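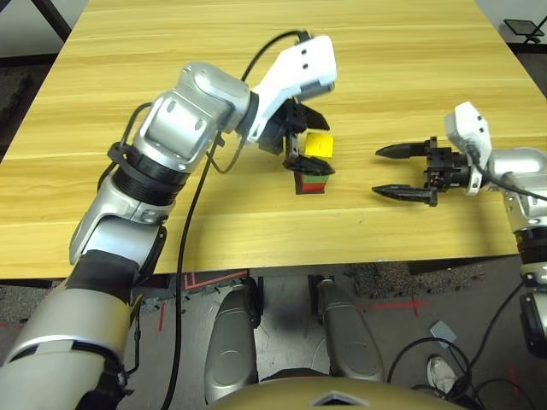 Figure 6.1 Two arms at the worktable, with a small cube and a yellow tile between the grippers.

Chapter 6
Two Hands Are Harder Than One

By now your club has spent five chapters with a single arm. You have taught it to find a home position, to move along a straight line without wandering, and to close its fingers on a block without sending the block across the room. If your group is anything like the ones I have worked with, you are a little proud of that arm, and you should be! Now we are going to give it a partner, and I am afraid that for a while everything will seem to get worse.

Think about how you open a jar. One hand holds the jar and the other turns the lid, and you have done it so many times that you could do it in the dark while talking to your sister. Each hand knows where the other one is. Two robot arms know nothing of the kind unless you tell them, and you have to tell them in numbers. If the left arm thinks the cube is in one place and the right arm thinks it is a finger's width away, they will reach for two different cubes, and only one of those cubes exists.

The project that runs through this chapter comes from the Stusarley robotics club, where Celeste Mansilla and Bautista Paredes set out to have a pair of arms pick up a small colored cube, pass it from one gripper to the other, and put it down on a tile. They called the task Quiroga, after the street where they both lived, and the name stuck so well that you will find it in the program listings too. The whole handover takes a person a second or so. It took Celeste and Bautista most of a school year, and I have borrowed freely from their notebooks, including the pages they would have liked me to leave out.

One early entry, dated July 14, 2025, says only this: "Ran it 17 times. Got 2. Both looked like luck." I am very fond of that entry. It has the number of tries, the number that worked, and a plain opinion of what the number was worth, and I would be glad to see any of you write one as good. (Bautista's handwriting was another matter, and Mirta Retamal, who was their teacher, typed up the later ones.)

Look again at Figure 6.1 and notice the fingers. The two grippers come at the cube from different sides and at different angles, and the fingers on the right are long and pointed while those on the left are flat. A grip that suits one will not always suit the other. Before your group writes a line of code, spend some time at the table with your own cube and your own two hands, pinching it between finger and thumb on each side. You will soon find that some ways of holding it leave room for the second hand and some do not — and that the comfortable way is often one of the bad ones.

What you will do in this chapter

In Section 6.1 you will give both arms a shared starting point on the table, which we call the common corner. Section 6.2 is about taking turns, and introduces the wait signal. In Section 6.3 you will program the handover itself, very slowly, and in Section 6.4 you will speed it up until it breaks, write down where it broke, and back off again. The chapter project asks for a written log as well as a working program, and the log counts for just as much.

Before you begin

You will need your finished program from Chapter 5, a cube small enough for both grippers to close on, a flat tile, and your notebook. Set the pause between moves to 300 milliseconds. Some groups like to bring it down to 200 once they feel sure of themselves, but please leave it alone until Section 6.4. Choose one person to stand by the stop button for the whole session, and trade places between sessions so that everybody has a turn at the keyboard.

Warm-up

Sit across from a partner and put the cube on the table between you. One of you closes your eyes. The other, using words only, guides that person's hand to the cube, has them lift it, and then takes it from them in midair. Write down every instruction you spoke, in order, and keep the list. We will need it in Section 6.3, where it becomes the first draft of your program.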